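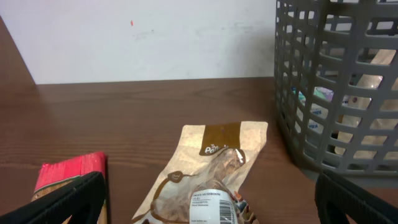
Ginevra Amato spent over three years as a navigator on maritime patrol flights, and she still talks about the sea as if it were a neighbour she used to check in on. We met at her place in Nistley, where she put the kettle on before I had my coat off and told me to ask whatever I liked. Lunch was going to be soup, she said, and there was a pouch of dried mushrooms on the table, the brown pieces showing through its clear window. "We ate worse on the Ister run," she laughed. "Ten hours over grey water and you'd dream of a proper soup!"

The Ister run was a patrol out past Gomusen, 564 nautical miles each way, and mostly it was fishing boats.
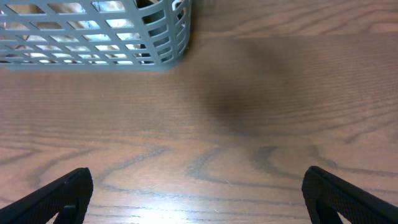
"People picture chases," she said. "You're really just writing down hull numbers and trying to keep your pencil from rolling away." Her old pilot, Benedikt Engelhardt, flew 96 of those patrols with her and still rings every June, and they argue (fondly, I think) over who spotted the submarine first. "It was me," she said. "You can print that."

12 comments | 41 shares

Related
Harbour defence exercise wraps up at Gomusen
D'Amico report on patrol aircraft delayed again
Letters: our navy families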